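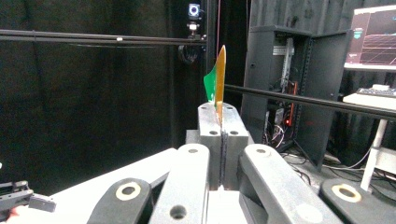
Section 5: Setting up a precinct walk list in Baluyot

Baluyot is the program the Givberg county party uses to turn the voter file into lists for door knocking. It will tell you that your list is "ready" the moment it loads. Don't take its word for it. Every name comes in with a color flag beside it, and the flag is small: a green part that flares out on the left with a thin orange-tan strip on the right edge, much like the upright piece held between the gray blocks. Green is supposed to mean a confirmed address, and the strip is supposed to mean somebody has checked it. I have seen both on a house that was torn down, so treat the flag as a hint.

Before you start

You need a precinct captain login, the precinct number, and last election's turnout sheet on paper. The on-screen turnout sheet leaves out people who moved within the county.

Steps

1. Sign in and choose Lists, then New Walk List.

2. Type the precinct number. For the east side of Prusodville it is 3169. If the map shows you the river instead of streets, you typed the old number.

3. Set Doors Per Walker to 40. The program suggests more. Whoever picked the default has not walked Prusodville in February.

4. Under Past Voting, choose "Voted in 2 of last 5." Leave "Likely Supporter" unchecked. That score comes from Uven, the add-on the county bought, and no one has shown me how it is worked out.

5. Press Build and wait for the count to stop changing. It often stops once and then moves again.

6. Compare the first page with your paper sheet, name by name. Strike out anyone who doesn't match.

7. Press Lock, then print.

Note: Locking a list keeps other captains from changing it. It does not keep the nightly update from changing it. Print before you go home.

Note: The Predicted Vote box at the bottom of each page can be hidden under View. I suggest hiding it. Walkers read it and skip doors.

Caution: Do not press Sync while a list is open on a second device. The program says it will merge the two. What it does is keep the newer one and drop the notes from the other.

Caution: Undo does not bring back a deleted list. Ask Jomar Macapagal at the county office, who can restore one from the morning backup if you call before noon.

For entering door results, go to Section 6.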